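The Grendden Tide Tables

Luzius Koller corrected tide tables for the harbour office at Grendden. The April sheet gave high water on the 21st at 951 centimetres. The gauge had recorded 1,151.

He checked the datum, then the float, then the arithmetic. All three were sound. He entered the difference in the margin and initialled it.

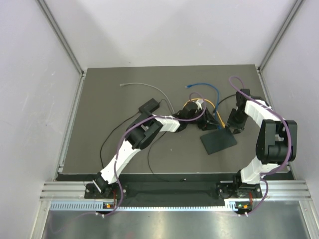

The next error was smaller and came at night. Koller took the ledger to the back office and sat down facing the wall, where a soft shadow ran at a slant across the upper part of the pale panel. He ruled a line at the same angle through the old predictions - all of them - and began again from the moon.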